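Home Tips Workshop Kitchen Site Care Contact

Site Care: Cleaning House on a Small WordPress Site

Updated May 2019

Every spring the same advice goes around. Your website is slow, your database is bloated, install this cleaner and press the green button. I look after a handful of small sites from the bench in the back of the shop, and I have pressed a few green buttons. Mostly they made a number on a dashboard go down. Whether a single visitor got a page any sooner is another matter, and the people selling the button rarely offer to measure it.

So treat what follows as tips from someone who would sooner leave a thing alone than clean it badly. They are for ordinary sites: a shop, a club, a recipe blog, a plumber with a contact form. If you run something big you have other problems and probably other people.

Back up first, then open the backup

You've heard the first half. The second half gets skipped. A backup file you have never opened is a hope with a date on it. Restore it somewhere, even to a scratch folder on your own computer, and click through a few pages. Check that the uploads folder came along. Some backup tools save the database and leave the images out unless you tick a box, and the box isn't always on the first screen.

I did this in February with a site that had been "backed up nightly" by the host, Wivum. The nightly files were there, and the newest one that would unpack was 17 days old. Their support was polite and sent me a link to an article about best practices.

Turned off is still on the shelf

Deactivating a plugin stops it from running. The files stay on the server, and if one of them has a security hole it may still be reachable. If you haven't used a plugin since last year and don't plan to, delete it. Same with themes: keep the one you use, its parent if it has one, and one of the default themes to fall back on when something breaks. The rest can go. 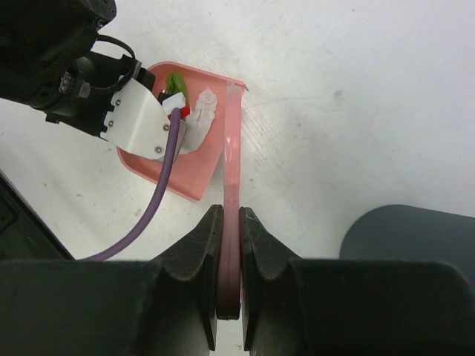

Deleting has its own catch. Plenty of plugins leave their tables and settings behind even after you remove them, and a few wipe everything, including the form entries you thought were safe. Read the plugin's page before you click, and export whatever you would miss. I can't give you a rule for which kind you have. The ones with a setting called something like "remove all data on uninstall" are at least telling you what they intend.

Post revisions are mostly harmless

Every time you save a post, WordPress can keep the old version. Cleaner plugins love to report these in red. I ran one called Flimis on the recipe site and it found a page with 40 revisions and acted as if the roof were on fire. Visitors never load those revisions. They sit in a table. On a small site on decent hosting I have yet to see clearing them out change the speed of a page.

They do take up room, and they make the backup larger. If that bothers you, set a limit in wp-config.php and let it be:

define( 'WP_POST_REVISIONS', 22 );

Pick any number you like. I chose that one for a woman who rewrites her opening paragraph all afternoon. The limit takes hold for a post the next time you save it, so don't expect the old ones to vanish the moment you upload the file. And think twice before turning revisions off altogether. The day you need one you will need it badly.
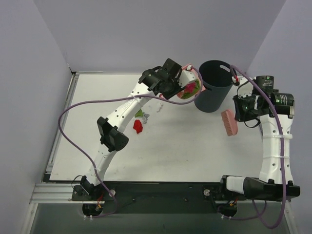

Pink cup with a flower pattern, tilted near the rim of a dark gray bin.

"Unattached" doesn't mean unused

If you take only one tip from this page, I'd like it to be this one. The media library has a filter for unattached files, and you'll find articles telling you to select all and delete. Please don't. Attached only means the file was uploaded from inside a particular post, or tied to it later by hand. An image uploaded straight to the library and then put in the header, a widget or a page builder block may show as unattached and be on every page you have.

Purificación Figueroa lost the logo and both banner pictures from the club site this way. She had followed a guide with a very confident headline. The media library has no trash can by default, either. Delete there is delete, and you are back to the backup, which is why that came first.

What I do is slow. Sort by file size over FTP, look at the biggest ones, and search the site for each file name before removing it. Remember that themes make several smaller copies of every upload, so a page may be using photo-300x200.jpg while you are searching for photo.jpg. Search for the front part of the name only. Delete from the library screen and the copies go along with the original. Delete by FTP and you leave a mess of orphans.

Page weight: fix the picture before it goes up

A phone photo can be several times wider than any screen that will show it. The fix is to shrink it before you upload. Optimizer plugins can help afterward, but some of them send your pictures off to somebody's server, some have a monthly limit, and a few keep the full-size original next to the new one, so your disk use goes up. Any free image program will resize a whole folder in a minute or two. I use 2 sizes, one for wide banners and one for everything else, and I stopped fussing over the quality slider years ago.

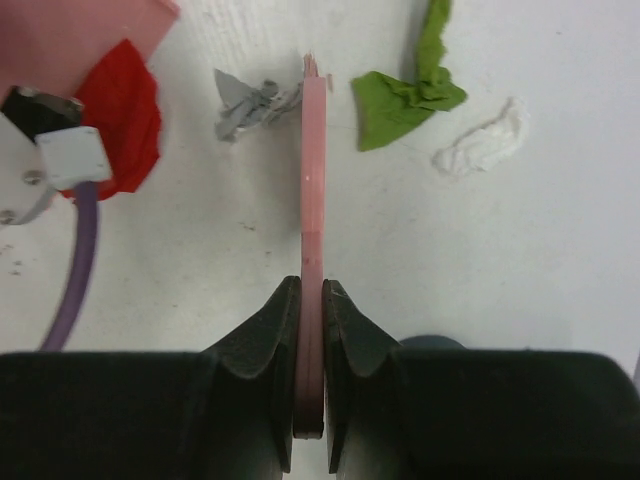

Pink strip standing upright on its thin edge.

Don't chase the score

Speed test sites hand out letters and numbers. They're handy for finding one obvious problem, such as a giant picture or a font loaded four times. After that I get doubtful. Run the same test three times and you may get three different answers. Ott Sproģis, who does the books for the recipe blog, spent a weekend getting the home page from a B to an A by delaying all the scripts, and the menu stopped opening on phones. The A is still in his bookmarks. The scripts are back the way they were.

If you do want to measure, change one thing, test the same page several times before and after, and write it down on paper. Then load the site on an old phone away from your own wifi and see if it bothers you.

One cache at a time

The Benier theme comes with its own cache. So does the host. So does Flimis, if you let the setup wizard have its way. Stack all of these and you can edit your opening hours, press save, and see the old hours for days. Pick one, turn off the others, and note where the "clear" button lives. I'd start with the host's, if it has one, and see if anything else is even needed.
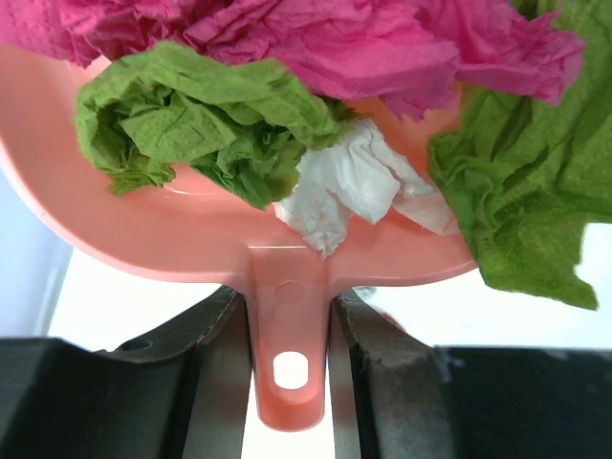 Handle end of a pink dustpan, with its oval hanging hole.

Leave the database tables alone unless you know the name

Cleaners will offer to drop "orphaned" tables. They guess by name, and the guesses can be wrong. One tool flagged the table holding a shop's old orders. If you can't say which plugin made a table, leave it. An idle table costs you very little disk and no time at all when a page is loading.

Expired transients are safer. They are short-term notes that plugins leave for themselves, and a well-behaved plugin writes them again when it needs them. Clearing the expired ones is fine. I wouldn't expect to notice.

Comments are the other place worth a look. Empty the spam folder, close comments on old posts if you never answer them, and check whether the contact form is storing a copy of every message. Many do. People's names and phone numbers have no business sitting on a web server from a raffle held years back.

When to stop

I give a small site one evening a year for this, plus updates as they come in. If the pages open, the form sends and the backup restores, I shut the laptop. There's usually a cleaner somewhere that can still find something to turn red.

Recent in Site Care
Contact forms that quietly stop sending
Do you need a slider? (Probably no)
Moving a site off Wivum without losing the mail
Child themes and when to bother
Passwords on a sticky note, and worse

Questions or corrections: use the Contact page | Copyright Figueroa Workshop Tips | Back to top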